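Moltaver library gets its Saturdays back
Sunday, January 14, 2018

Good news for anyone who, like me, has spent the past year returning books through a slot in the rain. The Moltaver branch library is going back to Saturday opening, starting next weekend, and I could hardly sit still when I heard!

The town council voted for it on Thursday night after a meeting that ran well past my bedtime (I stayed anyway, with a flask of tea and a very hard chair). The doors will be open from 10 until 4, same as the old days, and the children's story hour comes back too, in the upstairs room with the squeaky floor.

If you signed the petition in December, thank you. It had 1,147 names on it by the time it was handed in, and 1,041 of those were from people with a Moltaver address. The rest came mostly from Inell, where folks have been driving over to use our branch ever since theirs went down to two mornings a week.

I caught Lamisi Sulemana on the steps afterward. She runs the front desk and she'd been in the public seats all evening, same as me. "I kept telling people to write to the council, and I think they got sick of the mail," she told me, laughing. She says they still need to sort out who works which shift, so please be patient with the phone line this week.

Money was the sticking point, as you'd guess. The council is moving some of it over from the parking budget, and that covers Saturdays through the summer. After that it gets looked at again. A couple of members wanted to wait until spring and I thought for a minute they might win, but the vote was 5 to 2 and there was a proper cheer from the back rows.

A few practical bits while I have you. The Addo Street entrance stays shut while the ramp is being fixed, so go around by the bakery. Fines from the holidays are being waived if you bring things back before the end of the month - I have a cookbook that I'm frankly embarrassed about. And the Torka bus will stop outside on Saturdays again, with the first one pulling in at 24 minutes past nine, so you'll have time for a coffee before the doors open.

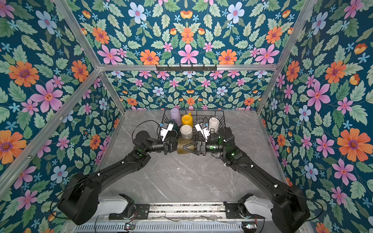

Story hour starts at 11 and you don't have to book, but the cushions go fast, so bring your own if you're fussy about where you sit.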